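¿Por qué hay pimientos verdes y pimientos rojos?

¿Te has parado alguna vez delante de la frutería a mirar todos esos colores? Pues vamos a contarte un secreto de la huerta, y ya verás qué curioso es. Muchos pimientos rojos que comemos fueron antes verdes. ¡Es la misma planta! Cuando el pimiento es joven está lleno de clorofila, la sustancia verde que también tienen las hojas y que les sirve para aprovechar la luz del sol.

Con las semanas, el fruto madura poquito a poco (hay que tener paciencia, como con los bizcochos en el horno). La clorofila se va marchando y aparecen otros colores, que se llaman carotenoides. Además, el pimiento se vuelve más dulce. 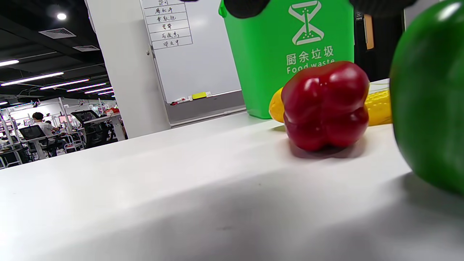 Pimientos rojo y verde de juguete, con una mazorca amarilla.

El maíz también tiene carotenoides, y por eso hay tantas mazorcas amarillas. Y si en casa vais a cenar ensalada, pide que te dejen probar un trocito de pimiento verde y otro de rojo, con los ojos cerrados. ¿Sabrías decir cuál es cuál?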